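Bits and Bobs from the Toy Library: the great block sort
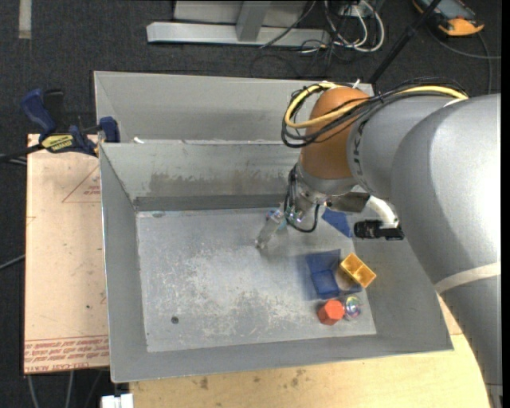
If you came by in May you'll have noticed that our building blocks were in a bit of a state, and I promised in the last newsletter that I'd do something about it. Well, I have! It took me a good deal longer than I said it would, and I have opinions about hexagons now, but the block shelves at Fuddale Toy Library are open again and you can borrow from them as of this month.

For anyone new, the blocks are the oldest part of what we lend. The first lot came from the old nursery at Liltville when it shut, and people have been adding to them ever since, which is lovely, only it does mean that nothing matches. We have solid ones and hollow ones, ones with compartments you can post things into, prisms, triangles, balls, and a fair number of pieces that must have belonged to a proper set once and have long since lost their family. They'd all been living together in whatever tub had room. Lensa Gidey borrowed what the label called a "castle set" for her twins and got home to find four arches and a great many balls. She was very nice about it.

So I started by tipping everything out and sorting by colour, which looked gorgeous for one evening and was completely useless. A child who wants to build a tower doesn't want all the blues. They want things that stack. I put it all back in the tubs, had a cup of tea and a think, and started again by shape.

By shape is much better. Square-edged pieces go together whatever their colour, and so do the ones with open compartments, which I used to lump in with the plain blocks until Ruan Mthembu pointed out that his little girl uses them as garages, beds and shops and hardly ever as blocks. She's right, of course. They now have a tub to themselves marked OPEN BLOCKS, and it has already been out twice. Prisms have their own tub, and the hexagonal ones are in there too - I did try them with the cylinders, as they'll roll if you give them a good enough shove, but they're so much nicer standing on end in a tower. Flat triangles are in a shallow tray, where you can find them without digging.

Balls were the real headache. A ball in a block tub goes straight to the bottom and stays there, and then somebody's dad puts a knee on it. I've taken the whole lot out and they're now in a lidded box on the lower shelf. The see-through ones with the rainbow shimmer are everybody's favourites (mine as well, I kept holding them up to the window when I should have been working) and I've shared those out between the sensory bags so that more of you get a turn.

The final count was 942 pieces. I know this because Mirjana Ristić sat on the floor with me for two long afternoons making little piles of ten, and every time I spoke to her she lost her place and had to go back. I'd had a private bet with myself that we'd pass 1000, and I was a bit put out, so if you have a stray block at home with our green dot on the underside, do please bring it back. No fines and no questions. Lesego Buthelezi found three in her car boot and one in a wellington boot.

We did have to let some go. There were 69 pieces too chipped or splintery to lend, and they've gone into a box by the door for anyone who'd like them for painting, plant labels, doorstops, whatever you fancy. Please don't give those ones to babies. Anything that was only grubby has been washed in warm water with a drop of washing-up liquid, wiped over and left to dry on old towels. A word on that for when you bring things back: plastic pieces can be rinsed, but wooden ones only want a damp cloth. Leave them sitting in the sink and they swell, and then they won't sit flat on anything.

Now, how borrowing works from here. Each tub has a card in the lid with the number of pieces written on it. Have a quick count before you go and another before you come back, and if you're one short just tell whoever is on the desk so we can change the card. You can take up to 460 pieces at a time if you're having a party or running a playgroup, but give us a fortnight's warning for anything that size, and bring a car! For ordinary family borrowing it's two tubs for three weeks, same as the puzzles.

A few of you have asked what to do with a mixed lot at home, so I'll pass on what's worked at my house, where there are two children and no cupboards. Use something wide and low. Deep boxes look tidy but the children tip them over to get at the bottom, every single time, and you've got the whole lot on the carpet again. I'd also keep out a small handful of odd shapes, four or five and no more, and leave them somewhere they'll be come across. My youngest will ignore a full tub all morning and then spend an hour balancing a triangle on a block with a ball next to it. I've stopped trying to understand it.

We're still short of a few things. Long planks would be very welcome, because bridges are all the rage and we've only enough for one small one. I'd love more triangles too. If you've got an Antoniuk set in the loft with bits missing, we'll happily take it - the pieces are a good weight and they go with nearly everything else we have. Mpho Ndlovu has kindly said she'll collect from the Restimton side of town if you can't get to us, so leave your name on the sheet at the desk and she'll ring you.

Next month I'm meant to be starting on the jigsaws. If anybody knows where the sky has gone from the big harbour one, I'd be so grateful.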